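6 Finger and Wrist Camera Service, Two-Arm Phone Handling Cell

Applies to Busik cells with two arms on a common front rail. Written by Yuzhen Fu, checked by Edivaldo Holanda. Revision of April 8, 2021. Replaces the September issue, in which the torque order in 6.3 was wrong.

6.1 Before you start

You need the hex key set, the Tondivier gauge block, a lint-free cloth, a soft brush and the phone set assigned to the cell. The phones stay powered off during all steps in this section.

CAUTION: Support the wrist by hand before you disable the joints. The arm drops when holding current is removed, and the camera mount is the first part to hit the floor panel.

1. Send both arms to the park pose and wait for the motion flag to clear.
2. Press the stop button. Confirm in the controller log that both arms report event 837 (operator stop).
3. Wipe the floor panel from the back wall toward the rail. Grit under a phone changes its resting height and will show up later as a missed grasp.
4. Check that the panel does not rock. If it does, reseat it before going on. Do not shim it with tape.

6.2 Finger inspection

Inspect the fingers on both arms, even if only one arm has reported a fault. The fingers carry the load when a phone is held on its long edge, and wear appears at the tip first.

1. Brush out the triangular cutout in each finger.
2. Look along the inner face of the finger from the tip. Replace the finger if the edge is rounded or if a crack has started at a corner of the cutout.
3. Tighten the finger screws to the value on the cell card. Do the screw nearest the wrist first.
4. Close the gripper on the gauge block and read the position count in the service screen. The accepted value is 2,768. A lower count after a finger change means the finger is not fully seated.
5. Enable the arms at service speed. Stand one phone on its long edge with the first arm, then bring the second arm in toward it. Stop when the second fingertip is beside the phone, and check that neither wrist touches the other. 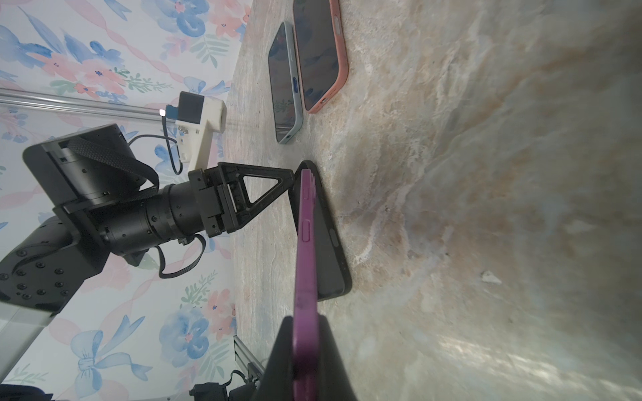 Figure 6-1. Purple phone held on its long edge, second arm entering from the left. View from the wrist camera.

NOTE: Glossy screens pick up the wall pattern. If the detector marks a reflection as an object, lower the cell light one step and repeat. Do not change the exposure of one camera alone.

6.3 Camera mount and cables

The wrist camera sits on a printed mount. The mount is stiff enough for normal work but will creep if the screws are overtightened.

1. Hold the camera module between two fingers and try to turn it. There must be no movement.
2. If there is movement, loosen all mount screws a half turn, press the module square to the mount, and tighten in this order: rear, front, sides.
3. Move the wrist by hand through its full roll with the joints disabled. The cable loop must neither pull tight nor pass between the fingers.
4. Check the hose clip, where fitted. The hose needs enough slack for the arm to reach the far corner of the panel.
5. Run the Prajapati calibration routine for each camera whose screws were loosened. The residual limit is 34 on the service screen. If the first result is over the limit, clean the lens and run it once more. If the second is also over, replace the mount.

Cable ties on the wrist are to be cut with flush cutters, never pulled. A cut end that faces the fingers will scratch a phone case.

6.4 Two-arm reach test

Run this test after any finger change, mount change or rail adjustment. It confirms that both arms agree on where the middle of the panel is.

1. Place four phones near the middle of the panel. They may lie at any angle. Leave one clear for the arms to reach from both sides.
2. Load the program REACH-2 and set the speed to 70 percent. Keep hands outside the front rail.
3. Start the program. Both grippers come in to the same phone from opposite sides.
4. Pause the program when the grippers are at the phone. Check that the fingers clear the phones next to it and that the hose does not rest on any of them.
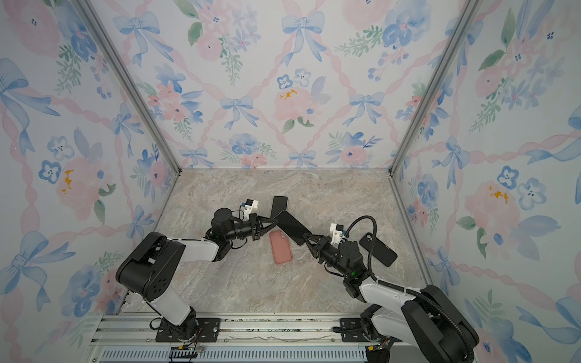 5. Resume. The arms raise the phone, hold it, and set it down again. Watch the end held by the left gripper during the hold. If it sags, go back to 6.2 step 4 for that arm.
6. Repeat with the phone turned the other way.

6.5 Faults during the reach test

Arms stop short of the phone. The rail offset is out of date. Measure it again from the left mounting plate and enter the new value on the Pleseck setup page.

One arm arrives late. Compare the speed settings of both arms. They are stored separately and are not copied when a program is loaded.

Phone rotates as it is raised. The fingertips are at different heights. Repeat the test with a flat gauge strip in place of the phone and correct the lower arm.

Camera image drops out when the wrist rolls. Reseat the connector at the module end, then at the base. Replace the cable if the fault returns.

Record the finger count, the camera residual and the result of the reach test on the cell card before returning the cell to use.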